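Keeping small packets in order
Household notes, Horațiu Pop

Soft packets slump when stored in a deep drawer, and the ones at the bottom are forgotten. Stand them on edge in a shallow tray instead, with the printed face forward. A tray depth of 60 mm suits most kitchen and bathroom packets. 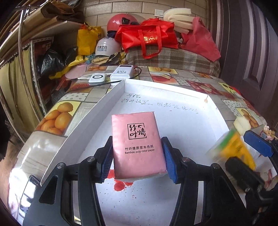
Box lids make adequate trays for dry goods. Choose one with a raised rim on all sides and check that the corners are firm. Plain white card takes black marker well, so write the contents on the inside, as on the open lid under the pink pack of bamboo pulp tissues, where the handwriting is in Chinese. Replace any lid that has become damp or greasy.

Divide the tray with strips of stiff card, cut 2 mm shorter than the inside width so that they slide in without bowing. Leave about 8 cm between strips for tissues and less for seasoning. Tape is not needed if the packets are fairly tight. 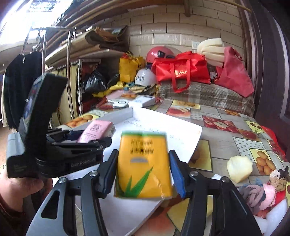
Opened packets go at the front. Fold the top over twice, press out the air and close with a flat clip. Spring clips are too tall for most shelves and catch on the one above. Anything with a torn seam should be emptied into a jar, labelled with the date from the wrapper.

Wipe the shelf before the trays go back. A barely damp cloth is enough for painted wood; allow it to dry fully with the door open.

Last checked 2018-12-31.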